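I pull everything out onto the table before I put any of it away, even the play food. Pots to one side, colander and measuring cup in the middle, and the toaster oven stays put because I hate lifting it!
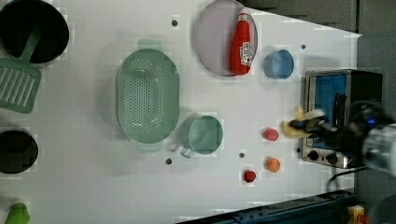 Page last changed: 2024-01-10

Ketchup gets a plate under it at my house – a sticky ring on a white tabletop drives me nuts. My friend Sowmya keeps her slotted spatula in the pot it goes with, and I've copied her (one less drawer to dig through).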